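梅雨の前に台所を整理したいです（道具の量について）

Elfriede Oltmanns
2020年5月30日
皆さん、こんにちは。私はドイツから来て、日本に住んで6年になります。日本語がまだ正しくないところがあると思いますので、間違いがありましたらお許しください。
相談は台所の道具の量です。先週、引き出しと棚の中身を全部出して、一つずつノートに書きました。フォーク一本、輪ゴムではなくて箸置き一個、というふうに数えましたら、合計397点になりました。二人で暮らしている家で、この数は多いでしょうか。私は多いと思いますが、夫は「普通だ」と言います。
特に困っているのは、へらとお玉です。母が送ってくれたDreßlerの木べらが何本もあります。使いませんが、捨てることができません。皆さんはどのような基準で残すものを決めていますか。

ぬかどこ三年
はじめまして。日本語、とてもお上手ですよ。
397点は、うちより少ないと思います。数えたことがないので勝手な想像ですが。箸や小皿まで一点ずつ入れたら、日本の家はすぐそれくらいになります。
うちの基準は「去年の大掃除から今日までに使ったか」だけです。おせちの道具は別にしています。

hakobune
私は逆の意見です。点数を数えるのは意味がないと思います。前に別の掲示板で「台所に1,026点あります」という方がいましたが、写真を見たらすっきりしたお宅でした。大きい納戸があるんですよね。
問題は数ではなく、手が届くところに何があるか。コンロから一歩で取れる場所に毎日使うものだけ置いて、残りは奥でも天袋でもいいです。捨てなくていい。

Elfriede Oltmanns
お返事をありがとうございます。
hakobuneさんのお考えは分かりますが、私の家には納戸がありません。天袋は一つありますけれども、身長が低いので、脚立が必要です。一度そこに入れたものは、私にとって、ないものと同じになります。ですから、やはり数を減らすことが必要だと感じています。

みそ汁当番
納戸なし、天袋一つの家に住む者です。脚立の件、よく分かります！
うちは流しの下にHemnessの浅い引き出しを2段入れました。深い引き出しは下のほうが見えなくなって、同じ缶切りを買ってしまったりするので（やりました）、浅いほうがおすすめです。ただ湿気はこもります。梅雨の間は戸を開けて寝ています。

hakobune
浅い引き出しは場所を食いますよ。流しの下なんて配管があるのに。
私なら吊るします。壁にバーを一本つけて、へらもお玉も全部吊るす。洗ってそのまま掛ければ乾くし、梅雨でもカビません。

ぬかどこ三年
吊るすと油がつきませんか？ うちは換気扇が弱いので、前にバーをつけたら一か月でべたべたになり、外しました。
木べらは立てておくのがいいと思います。柄を下にして、口の広い入れ物に。ぎゅうぎゅうに入れると乾かないので、すき間があるくらいで。

Elfriede Oltmanns
油のことは考えていませんでした。賃貸ですので、壁に穴をあけることも難しいです。
昨日、夫と話し合いまして、試しに段ボール箱に「使っていないもの」を入れてみることにしました。一か月、玄関の横に置いておいて、必要になったものだけを台所に戻します。Ridera製の栓抜きは、箱に入れて二時間後に夫が戻しました。

gidville_no_neko
横から失礼します。Gidvilleという小さい雑貨店で、以前台所用品の担当をしていました。
箱に入れる方法はよいと思いますが、段ボールは湿気を吸いますので、この季節、木のものは別にしてください。お母様の木べらは特に。紙袋に入れて、口を開けたまま風の通るところへ。
それから、へら類は一度全部広げて、形ではなく使う料理で分けると減らしやすいです。「炒め物」「卵」「お菓子」というふうに。同じ山に何本も来たら、そこから選びます。

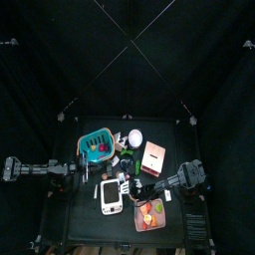 道具を分けるときは、台所の中ではなくて、別の机でしたほうがよいと私も思いました。台所ですると、すぐに元の場所に戻したくなります。gidville_no_nekoさんのお話のとおり、料理ごとに山を作って、山の間を少しあけておきます。背景も大切だと気がつきました。写真のように暗い色の台ですと、白いへらがはっきり見えますし、青緑のプラスチックのかごもすぐ目に入ります。うちの食卓は明るい色ですから、紺色のテーブルクロスを敷いてしてみます。（Elfriede）

みそ汁当番
テーブルクロス、いいですね。真似します。うちは白い食卓に白い計量スプーンで、いつも一本見落とします。

hakobune
布を敷くのは賛成ですが、料理ごとに分けるのは反対です。木べらなんて炒め物にもジャムにも使うでしょう。どの山に置くかで悩んで日が暮れます。
材質で分けたほうが早い。木、金属、樹脂。手入れの仕方も同じになるし。

gidville_no_neko
hakobuneさん、手入れを考えるなら材質のほうが便利ですね。お店でもしまう棚は材質別でした。ただ、減らすのが目的なら、私はやはり用途だと思います。迷うものは「何でも」の山を一つ作ればいいですし。

Elfriede Oltmanns
お二人の方法を両方使いたいと思います。まず用途で分けて減らします。そのあと、残ったものを材質で分けてしまいます。時間がかかりますが、五月はもう終わりですので、雨が続く日にゆっくりいたします。
母の木べらは、電話で母に聞きましたら、「どれを送ったか覚えていない」と言われました。一番長いものと、柄が少し曲がっているものを残すつもりです。ほかは、ぬかどこ三年さん、もし植木の札に使うという方がいらしたら教えてください。

ぬかどこ三年
植木の札、うちでやっています！ 油性ペンで書いて、柄のほうを土に挿します。一年くらいで下が黒くなりますが、トマトの間はもちます。

お問い合わせ｜利用規約｜© 台所と暮らしの掲示板｜ページの先頭へ戻る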